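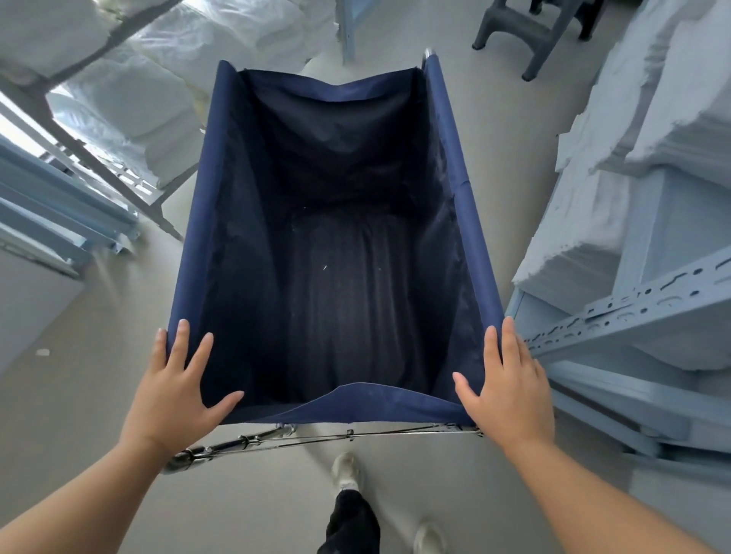
The Clerano method for learning to push wheeled carts from human demonstration has now been through its second round of evaluation, and this post records the outcome for readers who have followed the earlier notes. The question under study is narrow. A mobile robot that can already find its way through a building must also learn where to place its hands on a cart, how firmly to hold it, and how to steer it where there is little room on either side. Linen carts were chosen as the main test object. In a narrow aisle with shelving on both sides and towels stacked up the right-hand rack, a person pushing an empty cart will often take the front rim of the bag at both corners, with the fingers spread over the fabric, and leave the metal tubes below it alone. The first version of the method assumed that hands would close around a rigid bar. That assumption was wrong often enough to matter.

The training set for the second round contains 2,253 short demonstrations recorded from the wearer's point of view. Of these, 361 were set aside before training and were not examined until the final model had been fixed. The remainder were divided by location, and no aisle appears in both the training and the development portions. An earlier division had been made by clip alone, and the scores it produced were higher than the method deserved.

Two changes were made to the model. The first concerns contact. The system formerly predicted a single grasp point for each hand. It now predicts a contact area, along with an estimate of whether the surface beneath will give way. The second change concerns the view itself. Because the head moves while the hands stay on the cart, the Hutsuliak correction is applied to separate head motion from cart motion before any steering signal is computed. It adds a small delay, which remained within the limit set for the project.

On the held-out demonstrations, the revised model placed both hands within the accepted area in 259 cases. The earlier model, run again on the same material, did so in 54 fewer. Most of the gain came from carts with soft rims. On rigid handles the two versions performed at nearly the same level, and no claim of improvement is made there.

Several limits should be stated plainly. The deep, dark interior of a fabric bag gives the depth estimate very little to work with, and the model still tends to place the floor of the bag too high. Loaded carts are poorly represented in the data. Trials on the physical platform at Filcombe have covered straight aisles only, and the results above should not be read as evidence about turning.

A further round of recording is planned for August and will concentrate on full carts and on corners. The annotation guide will be revised first, as the present wording on partial contact was read in two different ways by those who applied it. The Condness evaluation scripts will remain unchanged so that the figures can be compared directly.

Home | Notes | Methods | Archive | Contact

Search this site
Enter keywords
Go

Recent posts
Dividing demonstration data by location
Head motion and the Hutsuliak correction
First results from Clerano on rigid handles
Notes on the Filcombe test aisles
What the Condness scripts measure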